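Zu Besuch im Haus Daller: Wo über Gewissen und Gleichbehandlung gestritten wird

Von Jarlath Keane
29. Dez. 2023
Lesezeit: 4 Minuten

Eigentlich wollte ich nur einen Nachmittag bleiben. Der Tag der offenen Tür im Haus Daller, dem Sitz der Beratungsstelle gegen religiöse Diskriminierung, war mir von einer Leserin empfohlen worden, die dort vor Jahren selbst Hilfe gesucht hatte, und ich hatte mir den Termin mit Bleistift in den Kalender geschrieben, so wie man es mit Dingen macht, die man vielleicht doch noch absagt. Ich bin dann geblieben, bis die Stühle hochgestellt wurden, und habe den Zug verpasst, und es hat mir kein bisschen leidgetan!

Das Haus liegt am Rand der Altstadt, zwischen einer Druckerei und einem Blumenladen, und man muss zweimal hinschauen, um das Schild zu finden. Drinnen riecht es nach Kaffee und altem Papier. Im Flur hängen Schaukästen mit Fällen aus der Arbeit der Stelle, alle ohne Klarnamen: die Bewerberin mit Kopftuch, der man am Telefon eine Stelle zugesagt und beim Gespräch wieder genommen hat. Der Pfleger, der aus Glaubensgründen an bestimmten Eingriffen nicht mitwirken wollte und dafür seine Schichten verlor. Das Paar, dem ein Vermieter von Festsälen kurz vor der Hochzeit absagte, als er begriff, dass da zwei Männer heiraten wollten. Ich stand lange vor diesen Kästen (wahrscheinlich zu lange, hinter mir bildete sich eine kleine Schlange), weil sie so dicht beieinander hängen und man beim Lesen merkt, wie schnell die eigene Sympathie die Seite wechselt.

Genau darum ging es auch in der Führung. Frau Eglītis, die das Haus leitet und früher als Anwältin gearbeitet hat, nahm uns mit in den Lesesaal und erzählte, wie unterschiedlich die Leute sind, die zu ihr kommen. Manche sind tief gläubig und fühlen sich von ihrem Arbeitgeber verlacht, andere haben mit Religion nie etwas zu tun gehabt und wundern sich, warum der kirchliche Träger ihrer Kita in ihr Privatleben hineinregieren möchte. »Bei mir am Tisch sitzen sie nacheinander auf demselben Stuhl«, sagte sie, und dann musste sie selbst lachen, weil der Stuhl wirklich wackelte.

Im vergangenen Jahr hat die Stelle 116 Beratungen geführt, so steht es auf einer Tafel neben der Garderobe. Nur vier davon landeten vor Gericht. Das fand ich bemerkenswert wenig, und ich habe nachgefragt. Frau Eglītis meinte, ein Brief mit ordentlichem Briefkopf wirke oft Wunder, und vieles lasse sich mit einem Gespräch klären, wenn beide Seiten noch ans Telefon gehen. Wo sie das nicht mehr tun, wird es teuer und dauert, und am Ende steht manchmal ein Urteil, mit dem sich gar nichts Allgemeines anfangen lässt — der Fall ist entschieden, die Frage aber liegt weiter auf dem Tisch.

Nach der Kaffeepause kam die Podiumsrunde im großen Saal, und da wurde es lebhaft. Auf der einen Seite saß ein Vertreter des Vereins Skondlow, der sich für eine strengere Trennung von Kirche und Staat einsetzt, auf der anderen eine Theologin vom Gesprächskreis Flalero, die ich mir nach der Ankündigung viel steifer vorgestellt hatte.
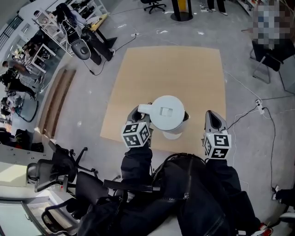

Die Theologin sprach ohne Zettel und ziemlich schnell. Sie wolle keine Sonderrechte, sagte sie, sie wolle nur, dass ein Mensch in einer Gewissensnot nicht sofort behandelt werde wie jemand, der sich vor der Arbeit drücken will. Der Mann von Skondlow nickte dazu länger, als ich gedacht hätte, und fragte dann, wer denn die Not der Abgewiesenen mitzähle. Ein Gewissen, das immer nur andere etwas koste, mache ihn misstrauisch. Dafür gab es Applaus, auch von ihr, und ich habe mir den Satz gleich auf die Rückseite des Programms geschrieben.

Aus dem Publikum kamen dann noch viele Fragen, kluge und auch ein paar sehr lange. Eine ältere Dame wollte wissen, ob ihr Chor im Rathaus weiter geistliche Lieder singen dürfe (darf er, meinten beide sofort). Ein Berufsschullehrer erzählte von seiner Klasse, in der zwei Schüler wegen des Gebetsraums nicht mehr miteinander reden, und da wurde es im Saal recht still.

Mitgenommen habe ich ein dünnes Heft mit Musterbriefen, das an der Tür für 2 Euro verkauft wurde, und den festen Vorsatz, im Januar zur Sprechstunde für Ehrenamtliche wiederzukommen. Sie beginnt um 10 Uhr, man braucht sich nicht anzumelden, und Frau Eglītis hat versprochen, dass der Stuhl bis dahin geleimt ist.

Ähnliche Beiträge
Kirchliches Arbeitsrecht: Was der Träger fragen darf
Kreuz im Klassenzimmer, ein Streit in drei Briefen
Ein Abend beim Gesprächskreis Flalero
Leserpost zum Thema Feiertagsruhe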